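Hard Water and the Slow Decline of a Towel
What mineral content, detergent residue and drying method do to cotton terry, and what a household can change
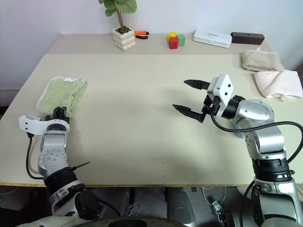 Where the stiffness comes from

A cotton towel is a woven ground with loops of yarn standing up from one or both faces. The loops do most of the work. They give the cloth a large surface for its weight, and water moves into the spaces between the fibers by capillary action. When a towel stops absorbing well, the cotton itself is usually sound. Something is occupying the surface of the loops, or the loops have been pressed flat and fixed in that position.

In the town of Furkdale the usual cause is calcium. The municipal supply is drawn from limestone wells, and the utility's published hardness figure is 300 milligrams per liter as calcium carbonate, well into the range classed as very hard. Calcium and magnesium ions react with true soap to form an insoluble scum. Most modern detergents are based on synthetic surfactants that don't form scum in the same way, but hardness ions still bind to them and tie up part of the dose. The user sees a poor wash and adds more product. The excess doesn't fully rinse out, and the next cycle starts with a towel already carrying a load of residue.

Yolanda Nieto has run the textile bench at Imimstead, a small testing laboratory on the east side of town, long enough to recognize the pattern by hand. "People bring in a towel and say it has worn out," she says. "We strip it, dry it, weigh it, and it comes back lighter than it went in."

Measuring absorbency

The bench test is plain. A conditioned swatch is laid flat on the surface of distilled water and timed until it sinks. A new towel often does poorly, as mills apply a silicone or cationic softener at finishing to improve the feel in the store. After several washes the finish wears off and the sink time drops. On hard water it then begins to climb again.

Imimstead keeps a ledger of every swatch it has timed, now at 2,103 entries. Nieto does not regard the ledger as a controlled study. The swatches come from different mills and different homes, and the owners' account of their own laundry habits is not reliable. She uses it for comparison within a single household, where the water and the machine stay the same and one thing is changed at a time.

Fabric softener is the change she asks for first. Liquid softeners work by depositing cationic compounds with long fatty chains on the fiber. The charged end attaches to the cotton and the fatty end faces out. This lubricates the loops and makes them feel smooth, and it also repels water. Dryer sheets transfer a similar coating by heat and contact. The amount left by one cycle is small, but repeated use builds it up, particularly where detergent is already underperforming.

Dose, temperature and load

Detergent labels give a dose for a soiled load of a stated size, sometimes with a second line for hard water. The line is easy to miss on concentrated products. On the Trovireo liquid sold in Furkdale's grocery stores, it is printed on the back below the ingredients, and the cap has two marks that differ by less than the width of a thumb. Pouring by eye is the normal practice and accounts for much of the overdosing the laboratory sees.

Temperature matters more for towels than for most clothing. Body oils and skin cells collect in the pile, and surfactants remove oil more readily in warm water. Cold cycles are adequate for lightly used hand towels. For bath towels, Nieto recommends the warmest setting the care label permits at least every few washes.

Load size sets how well the rinse works. Terry holds a large volume of water relative to its dry weight, and a tightly filled drum leaves no room for it to move. High-efficiency machines, which sense the load and limit the fill, are the most sensitive to this. An extra rinse helps. So does taking out two or three towels and running them later — an unpopular suggestion on a Sunday, when the laundry room in a shared building is at its busiest.

Removing what is already there

A residue problem can be partly reversed. The laboratory's procedure for household use is a hot wash with no detergent and half a cup of washing soda, followed by a second rinse. Washing soda raises the pH and precipitates hardness ions out of the wash water, and leftover surfactant in the towel supplies the cleaning action. If suds are still visible through the door during the rinse, the cycle is repeated.

Mineral scale needs an acid. Citric acid in a separate cold rinse dissolves calcium carbonate and is gentler on rubber seals than repeated use of vinegar. Neither should go into the drum with chlorine bleach, as the combination releases chlorine gas. Washing soda and acid should not be used in the same cycle either, for the simpler reason that they neutralize each other.

Dyed towels may lose a little color during hot stripping. Pale shades show it least. A test on one towel from the set is advisable before the rest are treated.

Drying

Line-dried terry is stiff even in soft water. As cotton dries without movement, a small amount of water remains bound at the fiber surfaces and holds neighboring fibers together. Shaking the towel hard before hanging, and again once it is dry, breaks many of these contacts. Ten minutes of tumbling at low heat breaks most of the rest.

Full machine drying has a cost of its own. The lint on the filter is fiber from the pile, and overdrying increases the loss. The moisture sensor on the Fuchs dryer in Imimstead's wash room is a pair of metal strips inside the drum, and softener film on the strips makes it misjudge the load. Nieto wipes them once a month with rubbing alcohol. The manual puts the same instruction on its second-to-last page, after the warranty terms.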